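3.2 Shade and surface along the route

I walked the Ekmont path more times than I care to admit before I settled on how to score it. In the end I kept two scores for each stretch, one for shade and one for what is underfoot, and 13 stretches went into the analysis. The palms were a headache from the start. They throw a broken, flecky sort of shadow, and my first scoring sheet only had "sun" or "shade" on it, so I added a third box for dappled.

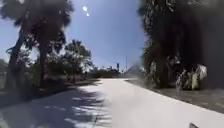

Gralter disagreed with the third box and wrote back that dappled shade ought to count as sun, as walkers feel the heat in it just the same. I kept the box — but I did run the scores both ways, and the ranking hardly moved.

Surface was easier going. Paved stretches scored high nearly everywhere, while the dirt and gravel lost points for loose stones, most of all at the sides. Bridges I scored together with their approaches, seam and all, as a wheelchair or pushchair has to get over the join whether I like it or not.

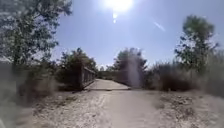

Does a rough edge matter if the middle is smooth? It matters when two people meet, as one of them has to step off the good part.

I took that on board and scored the full width. Cracks and joints in the concrete went down on a separate line, following the Rollow sheet, with the verge noted next to them (grass, bare earth or both).

Figure 2. Concrete path with palms on both sides.
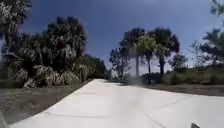

Ekmont, February. Second round of scoring, begun at 11 in the morning. I changed four surface scores from the first round, all of them downwards, and left the shade scores alone until the afternoon walk.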